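4. Calibration of the glove with the marker cube

In our first recordings the hand pose from the glove drifted away from the camera pose after a few minutes. For this reason we added a calibration step, in which the glove holds a cube with a different marker on each visible face and the camera tracks it.
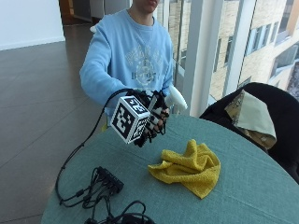 Photo: Corina Gasser, Kimo project group

We recorded 28 grasps with each of 8 persons, at 200 samples per second. After calibration the mean error of the fingertips decreased to about 7 mm. The thumb remained the weakest point — its sensor moves on the fabric when the fist is closed. Tihomir Popescu repeated the analysis without the thumb, and his results are given in Section 5.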